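Two grippers, one clock

I promised to write about what I do at work now, because my sister thinks I build robots. I don't. I write the software that takes recordings of people folding clothes and makes them good enough for a policy to learn from. Inside the team we call this tool Prumura, and most of my days go to one part of it, the time alignment.

Every hand-held gripper has its own camera and its own clock. There is also a head camera, with a third clock. A shirt moves fast when you shake it, so if the clocks disagree by 70 milliseconds, the fingers are already closed in one video and still open in the other.
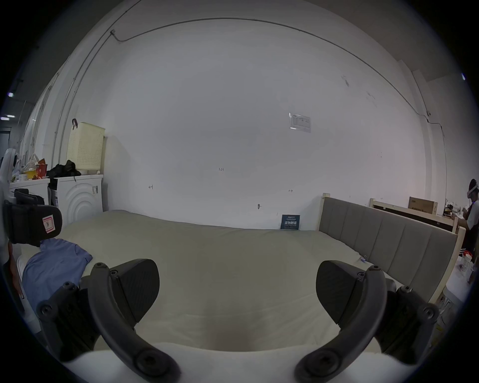
View from one of the grippers, fingers open over the mattress.

My first version used only the timestamps. It was simple and I was proud of it for 2 days. Then Deok-su Ma opened an episode where both grippers hold the same garment, and he asked me which one pulled first. I could not answer him.

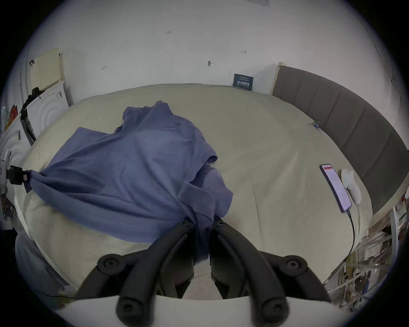

Both grippers holding the blue garment, one at the far left, one in the foreground.

Now Prumura compares the motion itself. When cloth is held from two sides, a pull from one side shows in both wrist videos. I compute the speed of each gripper and slide one curve over the other until they match best. It works well for stretching. It works badly for the slow parts, where the curves are almost flat and any shift looks equally good.

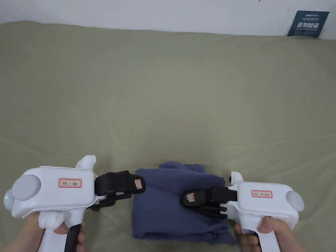
Beverley Treloar suggested that I stop trying to align the slow parts. We find the offset from the fast parts and keep it for the whole episode. I resisted this for a week, I think because it was not my idea. With her change, 90 episodes from our test set go through without manual repair. Before, it was 70.

The next problem is the pose tracking. On a plain bedspread and a white wall there are few points for the tracker to follow, and the estimate begins to float. You see it in the plot as a gripper which slowly sinks through the bed.

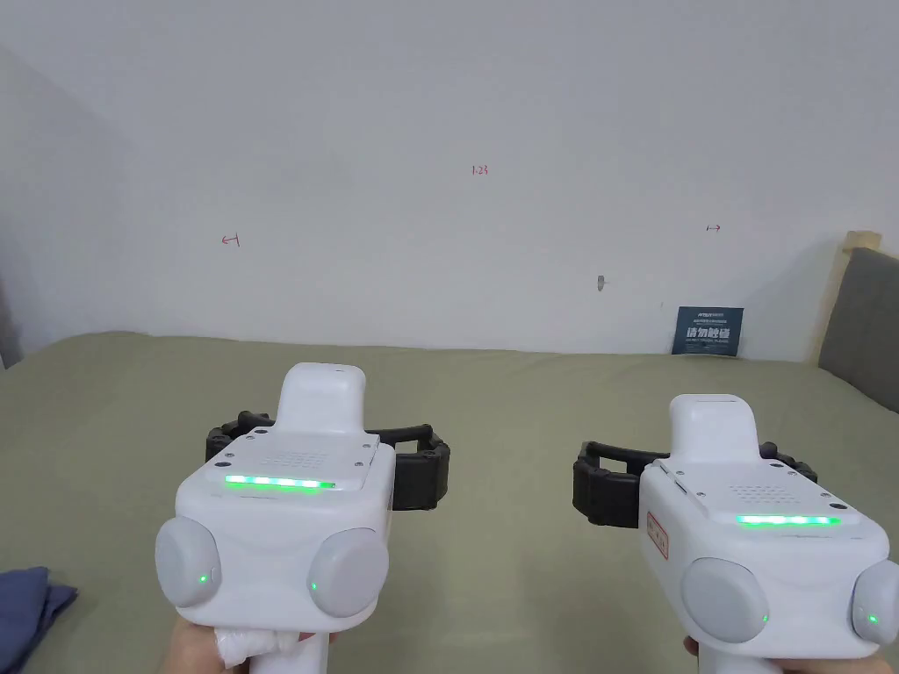 For now I only mark such episodes and send them to a separate folder. I would like to use the head view to correct them, but this needs a better calibration between the cameras, and I have not finished to write it. If you have done something similar with fisheye lenses, please leave me a comment. I am especially interested in how you treat the border of the image, where my errors are the largest.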